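Workshop tips: tidying cables inside an old desktop PC

These notes come from the bench at Stusbridge, where we have been testing how well a robot arm learns to handle cables from being shown. The arm was guided by hand through 40 demonstrations, then left to try by itself. Most of what helped the arm helps a person too.

Lay the case on its side and get the loose leads out of the way first. In the Ondcombe trials, nearly all the failed grips came from a second cable lying across the first. Tuck spare leads against the side wall before you start.

Hold a cable a little way back from its end. Frayed sleeving spreads when you pinch the tip, and the arm dropped it more often there than anywhere else. A wrap of tape on the frayed part makes it easier to hold.

Come straight down over the board. Approaching at a slant brought the arm too close to the heatsink and the tall capacitors. We now stop 20 mm above the board, check the line, and go on slowly.

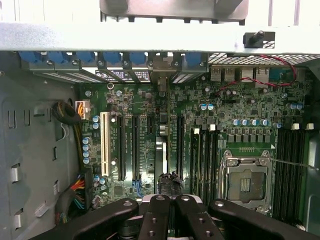

Keep well clear of an empty processor socket. The contacts bend easily and are very hard to put right. If you have the plastic cover, fit it. For the same reason, shut the load plate before working nearby.

Showing the arm different starting positions did more good than repeating one neat movement. With 5 starting positions it coped with a cable it hadn't met before. With one it mostly didn't. The Lora controller settings were the same both times.

Unplug the mains lead before any of this, and touch bare metal on the case before you touch the board.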